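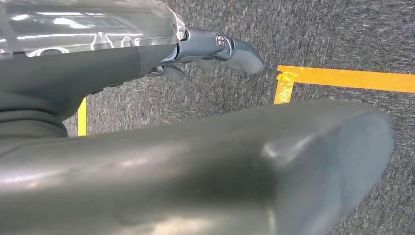

Rounded gray finger under the overhead light

Frequently Asked Questions: Trimthorpe Shared Sewing Room

Welcome, and thank you for stopping by! We get a lot of the same questions by email, so we've gathered them up on one page. If yours isn't answered, please do write to us, and we'll get back to you as soon as one of us is near a keyboard.

Do I need to know how to sew before I come?
Not one bit. Plenty of our members had never threaded a needle when they first walked in. We ask everyone to take the Saturday starter session, even folks who have been sewing for years, so that we all treat the machines the same way. It lasts three hours, with a break in the middle for coffee and comparing fabric (which tends to run over, and we don't mind).

What does it cost?
A day visit is $17, paid at the door. That covers your machine time, thread in the everyday colors, and the use of the cutting tables and irons. Fabric is extra unless you find what you need in the scrap bins, which are free and well worth a dig.

Can I bring my own machine?
Of course, and you're welcome to plug it in at any of the window seats. Please check the cord for cracks before you leave home.

Are children allowed?
Yes, from age 8 up, as long as a grown-up stays in the room. We have 4 smaller machines with a slow speed setting, and they need to be reserved ahead on busy weekends.

How do I get there?
Take the Kernuvley bus to the Hultia Street stop and walk back toward the bridge. Our door is the green one beside Mamo Bakery. There is parking behind the building, but the bakery's customers use it too, and mornings fill up fast — we'd suggest the bus if you aren't carrying much.

Can you hem my pants for me?
We're asked this nearly every week! We don't take in mending, but we'd love to show you how to do it yourself, and a simple hem is a fine first project.

Do you take fabric donations?
We do, and gladly. Clean cotton, linen, and denim are the most useful. We can't accept foam or anything that smells of smoke. Please drop it off while we're open and don't leave bags outside overnight.

When are you closed?
Mondays, public holidays, and the first week of June, when the machines go out for servicing. Any other closings are posted on the door and on our home page.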